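Course 3801: Machines at Work
Unit 10 handout: Can machines do the chores yet?

Read this before Sunday evening. The short written response is listed at the end. Bring a printed copy to section, with your notes in the margin.

1. Where we left off

Unit 9 covered fixed automation: bottling lines, spot welding, the sorting belts at the Zidmont parcel depot. In all of those cases the work was arranged to suit the machine. Parts arrive in the same position at the same interval, and a fence keeps people out. If a part arrives crooked, the line stops and a person straightens it.

Household work gives you none of that. A kitchen is arranged by the people who live in it and rearranged several times a day. The same is true of a small repair shop or the back room of a bakery. This unit asks how much of that work a machine can do now, and how we would know.

2. What counts as a chore

For this course a chore is a task with three features. It is done often. The objects are ordinary ones, bought without a machine in mind. The person doing it does not need to be told each step.

The third feature causes the most trouble in practice. "Clear the table" is a complete instruction to a twelve-year-old. To a machine it leaves open which objects go, where they go, in what order, and what to do with a half-full glass. Older systems needed every one of those points written down. Newer ones are trained on recorded demonstrations and can fill in some of the gaps, but they fill them in with whatever was common in the training material. A household that does things differently gets the common version.

Machines that do a single chore are a separate case. Dishwashers and robot vacuums work well because the job was cut down until it fit. The dishwasher does not pick up the plates. The robot vacuum does not pick up the socks. Keep this in mind when you read a sales claim: ask which part of the job the person still does.

3. The success rate problem

Suppose a machine loads a dishwasher correctly 80 percent of the time, counted per item. That sounds fair until you run it over a full load. With 12 items, and treating each one as independent, the chance of getting through the load with no mistake is 0.8 to the 12th power, a little under 7 percent.

Now look at what a mistake costs. A spoon in the wrong slot costs nothing. A dropped glass costs a cleanup, and a person has to do it. A figure that treats the two alike tells you very little.

When you read a report, look for the following:

What was counted as one attempt
Whether a person stepped in, and whether that was counted as a failure
Whether the objects were the same ones used in training
How long each attempt took
What happened after a failure

The last item is often missing. People fail at chores constantly and recover without noticing. You miss the handle and reach again. Recovery is a skill of its own, and many demonstrations are edited so that you never see it.

4. Shop floor compared with kitchen

The Skoluncombe reading describes a small furniture shop that tried an arm for moving parts from a bin to a sanding table. The arm did well when parts were laid flat in one layer. It did badly with a full bin – pieces overlapped, and it often took hold of two at once. The shop kept the arm and hired someone part-time to lay out the parts. Whether that counts as automation is a question for section.

Notice that the shop had choices a home does not. It could change the bin, slow the line, or limit the arm to one product. Most people will not rebuild a kitchen for the sake of a machine, and many could not afford to.

5. Hands and ordinary objects

Much of the difficulty in kitchen work comes down to where an object can be held. Factory grippers are usually made for one part. A multi-fingered hand is meant to handle many, and the price is that there are far more ways to place it badly. Each object then has to be considered separately. 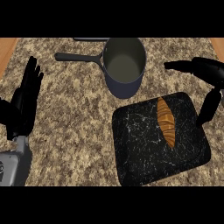 Grasp planning means deciding where the fingers go before the arm moves. The plan depends on the shape of the object, what is near it, and what will be done with it next. Take the kitchen counter in this simulation. The saucepan has a long handle pointing left, toward the side where the left hand is, so a first plan might give the pan to that hand. The loaf is on the cutting board under the reach of the right arm, and it is narrow with pointed ends, so gripping it across the middle makes more sense than gripping it by a tip. A plan that suits the pan is no help with the bread.

Simulation lets a team repeat a task many times without breaking anything. The weak point is contact. Friction, soft materials and liquids are hard to model, and a grasp that holds in software may slip on a real object. The Tiwari reading calls this the transfer gap and gives two ways of narrowing it: varying the simulated conditions during training, and adding a smaller amount of practice on real equipment.

6. Terms to know

Fixed automation
Demonstration data
Intervention
Grasp planning
Transfer gap
Recovery

7. Readings

Skoluncombe shop case, all
Tiwari, sections on contact and transfer
Stosis product brochure, first two pages only. Read this one as advertising and mark every claim that has no number attached.

8. Written response

Pick one chore you did this week. Write it out as steps, at the level of detail a machine would need. Mark the steps where you adjusted or tried again. Then state which steps you think a current machine could do, and what evidence would change your mind. One page, double spaced. Hand it in at the start of section.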